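## Arrumações de junho: a mesa grande

Escrito à pressa, desculpem. O resto do boletim já seguiu para a Farzana Orakzai rever e faltava esta parte.

Assunto: a mesa grande da sala comum. A clara, de madeira, onde toda a gente pousa tudo. Chaves, correio, casacos, o pão do almoço, o saco de alguém que foi "só ali". Em maio chegou ao ponto de não se poder abrir um portátil sem empurrar três coisas. Acabou.

O que se decidiu na reunião (durou 60 minutos, estava marcada para meia hora):

- na mesa ficam poucas coisas, e ficam sempre
- tudo o que for papel vai para as gavetas Grutis, junto à porta
- comida, só em cima de um prato ou de um pano
- às seis da tarde a mesa fica livre de coisas pessoais

As gavetas têm etiqueta. A de cima é correio, a segunda é recibos, a terceira é o que não se sabe onde pôr. Por favor não encham a terceira primeiro.

Sobre o cesto de rede preta. Veio da Trernari, no mesmo pedido das caixas para o armário dos materiais. Houve quem preferisse vime, houve quem não quisesse cesto nenhum. Ficou a rede: limpa-se com um pano húmido, vê-se logo o que está lá dentro, e quando começa a haver lixo no fundo ninguém pode fingir que não reparou. Serve para coisas pequenas de uso diário. Comandos, fita-cola, a fita métrica, as pilhas novas. Pilhas gastas NÃO, essas vão para o pilhão da entrada.

O vidro com o desenho branco também fica. Já foi para o armário duas vezes e duas vezes voltou, portanto está decidido. Flores quando houver, mas pouca água e troquem-na. Da última vez cheirava-se do corredor.

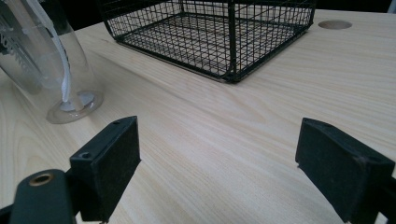

De quanto em quanto tempo se deve passar óleo numa mesa de madeira clara?

Duas vezes por ano chega numa mesa com uso normal, desde que o acabamento seja a óleo; se for envernizada, basta o pano húmido bem torcido e secar logo a seguir.

A propósito de panos. O spray da cozinha não é para a mesa, é para o fogão. Tem desengordurante e vai tirando o brilho aos bocados, sobretudo onde se insiste. Para a mesa há um frasco da Kazmi, sabão neutro, na prateleira de baixo do lava-loiça. Uma tampinha num balde de água morna. Passar no sentido do veio, nunca em círculos, e depois um pano seco. Dois minutos, se tanto.

Manchas de copo: se a marca é branca e recente, pano seco e paciência, às vezes sai sozinha até ao dia seguinte. Se for escura, não raspem. Avisem a Farzana, que tem lixa fina e mão para isto. Quem raspou com o esfregão verde em abril sabe quem é.

Quanto à abertura redonda do tampo: dizem que é para passar cabos, não é para caroços de azeitona. Quem carregar o telemóvel passa o fio por ali e puxa-o de volta quando acabar. Fios atravessados na mesa, não. Já caiu uma caneca por causa disso e a caneca era boa.

Bases para copos. Há 4, de cortiça, deviam ser mais. Andam perdidas pela casa, se encontrarem alguma no quarto de arrumos ou na varanda tragam de volta. Vamos encomendar outras à Waleo assim que houver mais coisas para juntar ao pedido, os portes sozinhos custam quase o mesmo.

Contas rápidas, para quem perguntou: as arrumações todas (gavetas, cesto, caixas, produtos) ficaram em cerca de 1000 coroas, o que é menos do que se tinha posto de lado. O que sobrou fica guardado para a estante do corredor, que está a abanar outra vez. Fatura número 2935, está na segunda gaveta, quem quiser ver que veja e ponha no sítio.

Coisas que apareceram durante a arrumação e continuam sem dono:

- um guarda-chuva azul, varetas tortas
- óculos de leitura com estojo castanho
- uma luva de criança, esquerda
- a tampa de um tacho que ninguém reconhece
- um livro de receitas com a página do arroz doce arrancada (!)

Está tudo numa caixa de cartão por baixo do cabide. Fica lá até ao fim do mês, depois o que prestar vai para doação e o resto vai fora. O guarda-chuva provavelmente vai fora.

Falta ainda o armário dos materiais. As caixas já cá estão, falta quem as encha. A ideia é tintas em baixo, papel a meio, tesouras e colas em cima, longe dos mais pequenos. Se alguém tiver uma manhã livre, basta aparecer a partir das dez, há café e bolo de laranja. Tragam um marcador preto que escreva, os nosos secaram todos.

Para a estante do corredor é preciso um berbequim e buchas para parede oca. Temos as buchas. Quem tiver berbequim, diga à Farzana ou deixe um bilhete na gaveta de cima. Na de cima, nao na terceira.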